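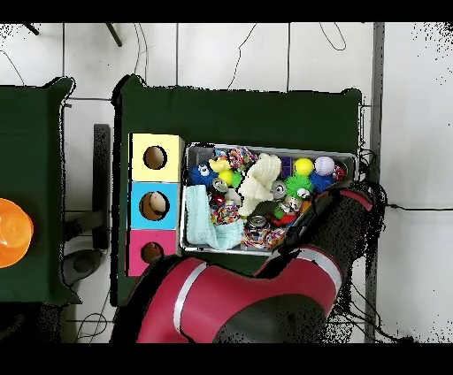

Colored boxes with round openings, beside a metal tray of toys and small household objects.

Toy library

Reading time: 4 min
Last updated: 2026-02-28

A toy library is a lending service that loans toys, puzzles, games and play equipment to families, child care providers and schools. Most work in the same way as a book library. Members choose items from a shelf or catalog, take them home for a set period and bring them back for others to use. Some toy libraries are branches of a public library system, while others are run by parent groups, churches or health clinics.

History

Toy lending in the United States goes back to the Great Depression, when a lending service for children opened in Los Angeles in the 1930s. Similar services appeared in Europe after the Second World War. In Sweden, the lekotek model of the 1960s was set up for children with disabilities and combined lending with advice from trained staff. The model was later copied in other countries, including the United States.

Collections

A small collection may fit in a single closet. The Ochoa Toy Library, which serves the town of Ochoa and the farms near it, opened with 271 items and now holds 2,000. Its catalog was compiled by Iraís Ledesma, a former preschool teacher, and sorts toys by the kind of play they invite instead of by age. The main headings are building, pretend play, sorting and fitting, music, and outdoor play. Board games are shelved apart from the rest - they have the most loose parts and take the longest to check in.

Sorting and fitting toys are often lent to families with toddlers. The group takes in shape sorters, peg boards, nesting cups and boxes with openings in the lid. Many libraries lend these as sets in a cloth bag with a printed list of contents.

Lending

Loan periods vary. Ochoa lends for 14 days and allows each family 4 items at a time, with one renewal if no other member has placed a hold. The branch at Wastitent lends large items such as slides and play kitchens by the month. Fees may be charged per item or by the year, and many services waive them for foster families.

Missing pieces are the most common problem. A library may charge for a lost part, replace it from a spares drawer, or relabel the set as incomplete and keep lending it. Software made for books does not handle parts well, and several services use Plistby, a catalog program that keeps a contents list for each item.

Cleaning and safety

Returned toys are checked for cracks, sharp edges and loose batteries. Hard plastic is washed with soap and water or wiped with a disinfectant, and cloth items are laundered. Unfinished wood is wiped with a damp cloth and left to air dry. Toys under recall are withdrawn.

See also: Tool library; Book mobile; Shape sorter

Comments (3)

bunano_mom
Does anyone know if the Bunano branch still takes donations? They were turning away stuffed animals in January.

R.T.
The lekotek section could be longer. My sister worked at one for years and the home visits were a big part of it.

gearbox
Our library puts a colored sticker on every puzzle piece, a different color for each puzzle - saves a lot of time when two get mixed up.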